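Home | News | Products | Training | Contact

Category: Foodservice Industry News

Clirnine Opens Culinary Training Kitchen in Agudelo

Print this page | E-mail this page

AGUDELO – Clirnine, a supplier of frozen par-baked bread and rolls to restaurants and hotels, will open a training kitchen next to its Agudelo bakery in August. Classes are open to cooks and bakery staff from any customer account.

The kitchen has six work stations, two deck ovens and a blast freezer. Ovens and proofing cabinets were supplied by Divex. Each class runs for two days and covers thawing, finish baking, holding and portion cost. A shorter session on sandwich menus will be added later in the year.

Clirnine began planning the kitchen after a survey of 323 restaurant accounts. Uneven browning and bread going stale before dinner service were the problems listed most often. Many kitchens were baking the full day's supply before lunch – a habit the company hopes to change with small-batch baking schedules.

"Most of what goes wrong happens in the last few minutes of baking or in the first hour after," the company said in a statement. "Those are things a cook can fix with the oven already in the kitchen."

Recipes used in the classes were written with Zellton, a menu development firm. They include a soft brioche-style roll, a seeded hearth loaf and a pretzel bun. Printed recipe cards with oven settings for convection and deck ovens go home with each student.

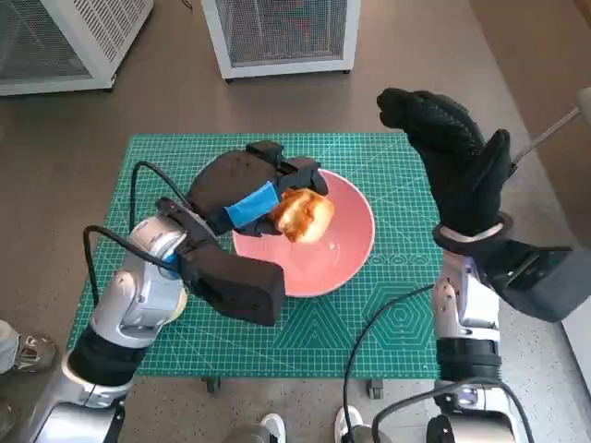

According to Zellton, the oven settings on the cards are a starting point, and kitchens should run a test tray before putting a new roll on the menu. The firm added that a full oven bakes more slowly than a half-full one, so the test should match a normal load.

Classes start at 7 a.m. and include lunch. There is no charge for current accounts. Registration is handled through Clirnine sales offices.

Print this page | E-mail this page

Back to News | Next Story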